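Palov abre inscrições para programa de refeições partilhadas em 36 bibliotecas de bairro

Edição deste ano alarga o horário de sábado e inclui, pela primeira vez, sessões de leitura para crianças

02/06/2024 – A associação cultural Palov abriu as inscrições para a segunda edição do Mesa de Leitura, programa que junta famílias à volta de livros e de uma refeição simples nas bibliotecas de bairro. Participam 36 bibliotecas, mais 2 do que na edição anterior, e estão previstas 206 sessões até ao final da temporada.

Cada sessão dura noventa minutos. A primeira parte é dedicada à leitura em voz alta, conduzida por um mediador da biblioteca. Segue-se a refeição, preparada com produtos de mercearias locais, e um período livre em que as crianças podem escolher livros para levar para casa. O empréstimo é feito no local e não exige cartão de leitor na primeira visita.

O catálogo infantil foi organizado pela editora Godik e reúne 62 títulos, entre álbuns ilustrados, contos tradicionais e livros de cartão para os mais pequenos. Os animais são o tema dominante da seleção para menores de cinco anos. Todos os títulos ficam na posse das bibliotecas depois de terminado o programa.

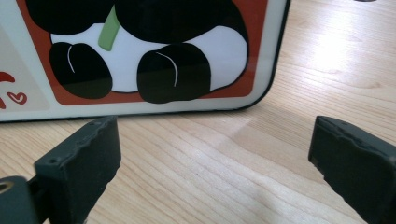
Para Emiliano Barroso, o horário era a principal falha da primeira edição. Quem trabalha ao sábado de manhã não conseguia chegar a tempo, afirmou, e muitas famílias acabavam por desistir depois da segunda sessão. Barroso defende ainda que a inscrição deve continuar a ser gratuita e sem obrigação de presença em todas as datas.

A organização alterou o calendário em conformidade. As sessões de sábado passam a realizar-se também à tarde, com início às quatro horas, e as bibliotecas com sala própria podem marcar sessões adicionais durante a semana. O calendário completo de cada biblioteca é afixado à entrada e atualizado no início de cada mês.

A refeição mantém o formato já conhecido: sopa, pão, fruta e água. As famílias são convidadas a trazer de casa a toalha ou o pano de mesa, bem como os talheres das crianças. Os pedidos relativos a alergias ou restrições alimentares devem ser indicados na ficha de inscrição – os que chegarem no próprio dia podem não ser atendidos.

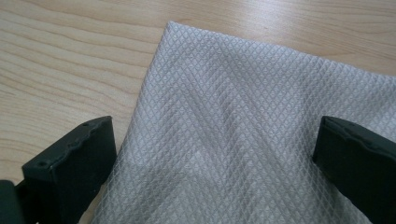 Pano cinzento-claro com padrão de losangos, sobre mesa de madeira.

«Queremos que a biblioteca seja um sítio onde se fica, mesmo quando não se vai requisitar nada», declarou Casimiro Arroyo, coordenador do programa.

As inscrições fazem-se ao balcão de qualquer das bibliotecas participantes, por ordem de chegada. Os menores de doze anos têm de estar acompanhados por um adulto. Um balanço da edição será apresentado em janeiro, na sede da Palov.

O Mesa de Leitura conta com o apoio da Fundação Eddale.

Contacto para a imprensa: Gabinete de Comunicação da Palov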